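4. What Guests Wrote About, and What They Left Out

4.1 The shape of the complaints

We turn now to the comments themselves, which were a pleasure to read even when the people writing them had clearly not had a pleasant time. The full set held 979 guest comments left at the four campgrounds and cabin parks in our study (Justumton, Favoren, Dinu and Rorkero), and each one was read from start to finish by two readers before any label was given. We had hoped at first to let a word list do most of this work, and we did try it, but people who are annoyed about a vacation rental rarely use the words one expects them to use. A guest at Favoren wrote a long and really quite lovely paragraph about herons and then, in the final sentence, mentioned that the shower had run brown for the whole stay. A word list would have put her down as happy.

Price came up again and again, as every earlier writer on the subject has found. What surprised us was how seldom price stood alone. Guests would name the nightly rate and then, almost in the same breath, set it beside something they could have had for the same money, such as a motel room with a pool, or a friend's spare bedroom and a good dinner out. We came to call these "beside" comments, and there were 69 of them at Rorkero. The manager there, when we shared an early draft, was kind enough to say that she had noticed the habit too but had always put it down to the new billboard on the highway.

Readers who have not spent much time in rental cabins may find it useful to keep in mind how much of a stay takes place indoors and at the table. Guests in our set wrote about missing can openers, dull knives and mismatched plates with a feeling they did not always bring to larger matters. A cabin at Dinu with a leaking porch roof drew fewer remarks over the season than the same cabin's kitchen drawer. We gave the kitchen and dining things a label of their own for this reason, and we kept it apart from the label for cleanliness, although the two do wander into each other. 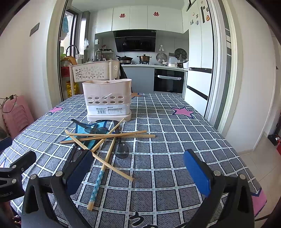
Figure 3. Chopsticks on a dining table with a patterned tablecloth.

4.2 Notice, and the lack of it

The second large group of comments had to do with being told things. Water was shut off, roads were torn up, a laundry room was locked for painting, and in case after case the guest seemed ready to forgive the trouble itself but could not forgive hearing about it from the tap. "I'd have filled a pot," one man at Justumton wrote, and we have thought of him often. Mawuli Dogbe, who read all of the Justumton comments and a good share of the others, suggested early on that we record whether the guest said anything about warning, separately from what had gone wrong. We are very glad we listened to him, as the whole of Section 5 rests on that one extra column in the spreadsheet.

A word on how that column was filled in. If the guest said they were warned, we marked it as notice given, even where the warning was a scrap of paper taped to the ice machine. If the guest said they were not warned, we took their word for it. If they said nothing at all we left the box blank, and we did not go back to the office logs to find out. Two of the four parks kept logs and two did not, and it seemed unfair to treat their guests differently on that account. This does mean that our count of unwarned stays is a count of guests who said so, and readers should hold it that way in their minds.

Length mattered here as well. Comments that mentioned a lack of warning tended to run long, and several went past 600 words, with one from December that took in the plumbing, the front desk, the writer's late father's opinion of the park, and a recipe. Short comments of the "never again" kind were much harder to place. Where both readers felt that a comment simply did not tell us enough, we set it aside as unplaced and left it out of the tables, though it stays in the total.

4.3 Checking one reader against the other

For the check on agreement we drew 100 comments by lot, 25 from each park, and had both readers label them a second time after a gap of several weeks. Most of the differences fell between upkeep and cleanliness, and they were settled by talking them over. Mold on a window frame was the usual sticking point. We finally agreed to call it upkeep when the guest mentioned the frame or the seal, and cleanliness when the guest mentioned only the mold, and the earlier labels were changed to match.

Last updated: December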